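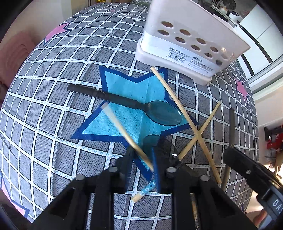
The Spoons of Wainwright Street

When Imogen Rudd came to live above the shop in Wainwright Street, she had one suitcase and a tablecloth. The tablecloth was grey, with white lines that made squares, and it had stars on it, pink ones and one orange. Her aunt had given it to her at the station in December and said that a table without a cloth is only a piece of furniture.

Her landlord was Howard Penrose, seventy-nine years old and very tall. He came up on the first evening to look at the tap. He looked at the tap, and then he looked for a long time at the table, where she had put everything from the kitchen drawer.

"These are my wife's," he said.

Imogen became red. She explained that she had only wanted to know what was in the drawer, and that she could put it all back. He shook his head and sat down. He took one chopstick and laid it next to another one, but they were not of the same length.

"She bought them always at the Lenwood market," he said. "Every time the wrong number. At the end we had 43, so one person must eat with one stick."

"And did somebody eat with one stick?"

"I did," said Howard. "Soup, mostly."

After this he came often, at 7 in the evening, when the shop was closed. Imogen cooked bamia, which he had never eaten before and which he called "the green thing". They did not talk so much. It was his work to sort the chopsticks, and he did it slowly, as other men play cards. The ones which he accepted went in the holder, in the left part. The holder was cream-coloured, with round holes in the front, and the dark grey spoon had its place on the right side.

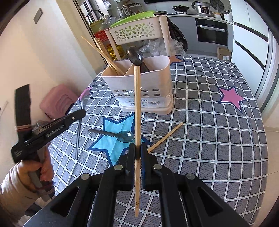
He did not accept many. A chopstick could be refused if it was a little bent, or if Howard did not like the feeling of it between his fingers. The refused ones stayed on the cloth until he went home, and then Imogen put them in the holder with the others. The next evening he took everything out and began again. She thought that he knew about it, but she never asked him.

The spoons were a different matter. There was a thin metal one, which he did not touch, and there were the blue plastic ones, which you could see through. His wife had wanted them for picnics. He held one in front of the lamp and looked at Imogen through it.

"You are under water," he said.

"Is it nice there?"

"It is quiet. Ruth would like to see it."

It was the first time that he said her name. Imogen took the spoon from his hand and looked at him too, and he was also under water, with his big ears and his good jacket.
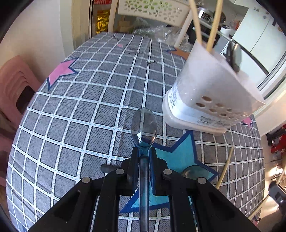
In the Spring

The tap was still not repaired when the weather became warm. Howard had bought a new part for it, and the part lay on the windowsill in its paper bag. Sometimes he picked up the bag, read what was written on it, and put it down again.

One evening he brought a small packet from Lenwood. He had gone there alone on the bus, and he had waited 14 minutes in the rain at the wrong stop. Imogen opened the packet on the table. Inside was one chopstick.

"They sell them in pairs," she said.

"Yes. I gave the other one to the bus driver."

She put it in the holder, on the left, and went to look if the rice was ready.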